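Workshop notebook, Dunmore room
1st November

Floor again. The Wallirero sealer went down in August over all 1,360 square feet, and the sheet that came with it promised three things: less dust, an easier sweep, and a floor that "feels warmer underfoot." I wrote at the time that I believed the second one. I still believe the second one.

Dust first. I swept the same strip by the long wall at the end of each working day for 11 days and weighed what came up on the small scale. Total 122 grams. The trouble is that we have no number from before the sealer, so 122 grams is less than what? People keep telling me it looks cleaner. It is a gray floor and it was a gray floor before, and gray hides most of what we drop on it. I would not put "less dust" in any report on the strength of that. 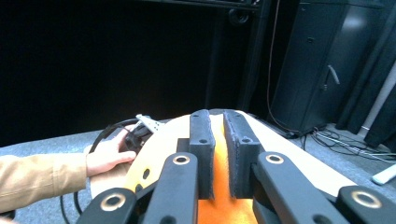 Remthorpe Shared Workshop
Bench notes / Floor and heating
Entered by: day bench

Warmth next. At opening this morning the thermometer on the shelf read 14 C, and the one I left on the floor by the door read 11. Three degrees between shelf and floor, which is what I would expect from any slab with a drafty door at one end. Sleeves long, jackets on. If the sealer is doing something for the cold, the coats haven't heard.

In fairness to Wallirero, the door seal is bad and has been bad for as long as this notebook goes back. The rubber has a gap at the hinge side wide enough for a pencil. Drirnham quoted for a new strip and a second coat of sealer together, as one job. I don't like that. Do both at once and we will never know which one helped, and my money would be on the strip.

What I want to do:

Fit the strip alone. Read both thermometers at opening for the same number of days as the sweep. Then decide on the second coat.

Sweep the same strip of floor again over those days, same broom, same scale. Please do not sweep it for me at lunch. I know somebody did, because one day's reading was close to zero and we had been cutting board all afternoon.

Leave one patch near the sink unsealed if the second coat does go ahead — otherwise we'll be having this same argument next fall.

One note on grip. Two people have said the floor is slicker now when wet. I poured a cup of water by the sink and walked across it in my work shoes and could not tell, but that was one cup and one pair of shoes, so count it for very little. Keep the mat where it is.

Still to do: ask Drirnham to split the quote. Find out where the other tube of door adhesive went.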